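**Tuesday, May 20, 2025 – cladding bench, moisture notes**

Well, the Villanueva boards are finally off the rack, and I'm happier with them than I expected to be! We sealed the cut ends on one half of the batch and left the other half bare (Aitana Iglesias wanted a fair fight, and she was right to insist). After 143 hours in the damp cabinet the bare ends had swollen by 2 mm at the bottom edge, and the sealed ones by so little that I measured them all over again to be sure.

The Kuden primer is still my favorite for brushing, though it goes on thick and you have to keep an eye on the drip line. Pekano sent a thinner one that I'd like to try on the lap joints before October, when the Mundine house gets its north wall.
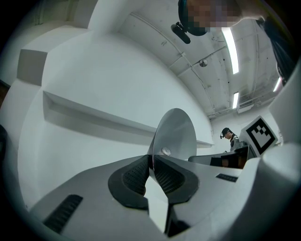 Flashing is the next thing on my mind, and I keep going back and forth on the gap under the window trim – 7 mm drains nicely but looks a touch wide from the path. Bare metal would catch the light there, the way that round silver disc does between the black pads, so I'm leaning toward a painted strip. Batch 738 goes in the cabinet next, ends sealed on both sides.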